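Student Projects > Manipulation > Zindcombe capstone: bimanual shoe lacing, lost laces

veinedtop
Posted July 24, 2023
Two of us are doing the lacing task for the Zindcombe summer capstone. Two arms on one front rail, one low-top shoe, no fixture. Start pose is shoe on its side, laces untied. The policy is trained on 35 demos and loses the lace end in most rollouts. Log from the last session is 1373 lines, mostly grasp retries.

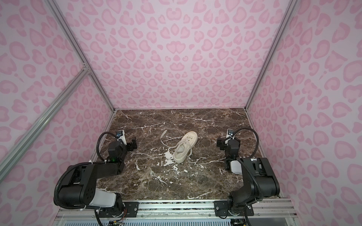

Shoe on its side between the two grippers, laces loose.

kemeys_lab
35 demos is thin for a deformable object. Before collecting more, split the task. Reorienting the shoe and finding the lace are separate skills and should be scored separately.

stallcurrent
Disagree on splitting. We did that on the Plinlow project and the handoff between stages became the main failure. I would look at the background first. A patterned wall plus a veined floor gives the encoder a lot of edges near thin white laces.

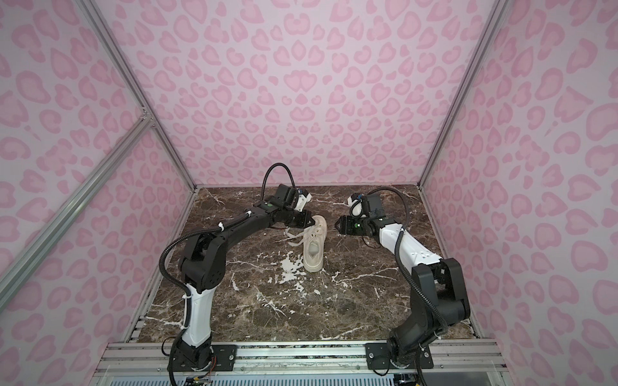

Posted by veinedtop | Capstone group, Zindcombe

The wall print stays. The rubric has a visual clutter requirement. The white veins are a fair point — a lace end lying across one is hard to find from the fixed view, even for me. We are leaning on the wrist views for that part.

kemeys_lab
Then check whether the policy uses the wrist views at all. Mask each one and compare rollouts. Also settle on one grasp point for reorienting. If the demos mix collar and heel, you are averaging two strategies.
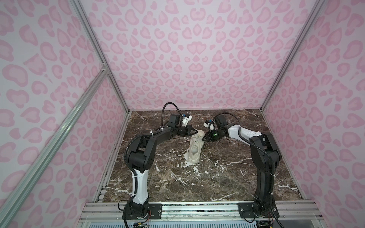 Does each arm need its own policy?
A single policy that outputs joint targets for both arms is the usual choice when they handle the same object, as each arm's motion depends on the other.

stallcurrent
Agreed on the single policy. Still not convinced about one grasp point. Some variety in the demos helps recovery if there is enough of it.

veinedtop
There isn't enough of it. We will record 15 more using the heel only and keep the old set for comparison. For the lace we pinch with one arm and hold the other back until the lift is done.

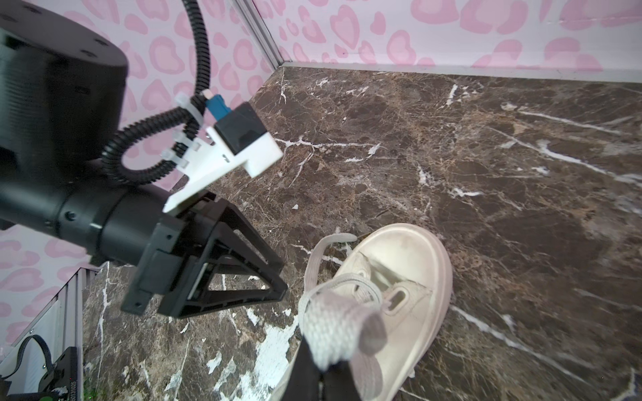 The second arm then comes in from the toe side, which keeps the two wrists from colliding over the tongue. Waken rules allow 2 resets per run, so a dropped lace doesn't end the attempt. Masking results go in this thread when we have them.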